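Progress report to Nazmiye Sezer, small grants, 13/02/2019

Hi Nazmiye,

Well, we're up and running! The sorting bench at Curkach is set up the way we sketched it for you last August, and I'm really pleased with how it's going. Your money went on trays, table panels and a big roll of paper (the cheap stuff, but it does the job). Alper Aydoğan picked yellow for the trays because small parts show up so well against it, and I've stopped arguing with him about the colour.

So far we've been through 28 of the 40 boxes of donated electronics from Wekico. Circuit boards and connectors are most of it, with the odd mystery bit that Hilkka Lehtinen takes away and identifies over lunch. The layout is settled now - yellow trays out to the sides, steel tray in the centre with fresh paper in it.

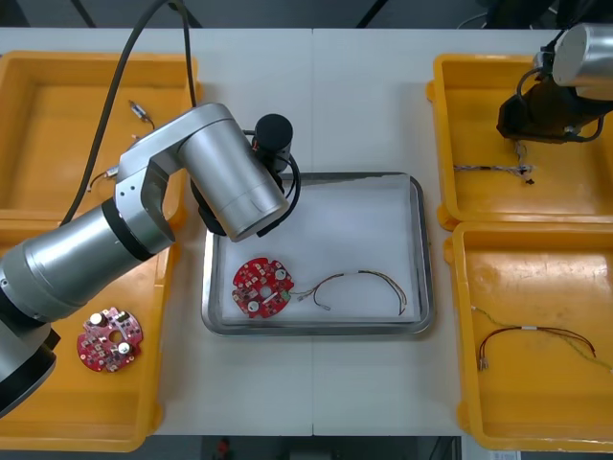
What happens to the parts once they're sorted? Good boards and leads go to the repair classes at Soylu, and anything past saving is bagged up for the metal recycler at the end of the month.

We're a bit behind on labelling. I'd promised you labels on all the storage tubs by now and we still have seven to go, mostly because Ataberk and I couldn't agree on what counts as a connector and what counts as a cable. We've settled on one list and he's typing it up.

Money's fine, with $64 left over for paper and bags. I'll send the receipts on Friday.

Cheers,
Myfanwy Wynne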